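Chapter 2
Comparing Like with Unlike

Every shopkeeper in the town of Closow knows what a kilo is. Ask them what a good year is and you will be there until supper.

Miloslav Gajdoš kept the accounts of the Dandine fruit market for most of his working life, and left behind a ledger that economics students have been groaning over ever since. In it he tried to add up everything the market sold in March. He had crates of apples, sacks of onions, jars of honey and one goat, which he entered under "other". At the foot of the page he wrote the total: 480. He did not write 480 what.

It is easy to laugh at Gajdoš – his brother-in-law did, at length – but the mistake is a respectable one. Governments make it with better stationery. Whenever we say that a country produced more this year than last, we have added haircuts to tractors and hoped that the sum means something.

The usual way out is money. If a crate of apples sells for twice the price of a sack of onions, we count it as two sacks and carry on. This works nicely until the prices move. Suppose frost ruins half the apple crop and the price doubles. The value of the apples sold is just what it was before, and anyone reading only the totals would conclude that nothing had happened. The growers at Pretovness, standing in their orchards, might take another view.

We shall spend most of this chapter on that gap between what things fetch and how much of them there is. You will need a pencil, some patience and no mathematics beyond long division.
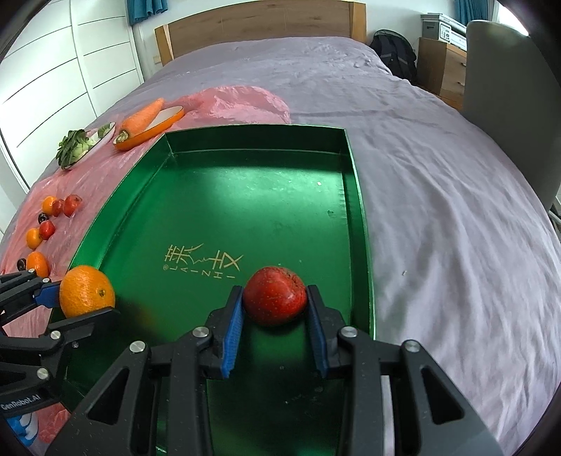
2.1 Choosing a basket

A price index begins with a shopping list. We pick a set of goods, fix the amount of each, and ask what the whole lot costs in one year and then in another. The list is called a basket, although the one used by the Šimek survey had 2000 entries and included a wardrobe.

Somebody has to decide what goes in. Leave out rent and the index will please landlords. Put in too much cabbage and it will describe the lives of people who like cabbage. Before reading on, write down what your own household bought last week, and keep the list. We shall be rude about it in section 2.2.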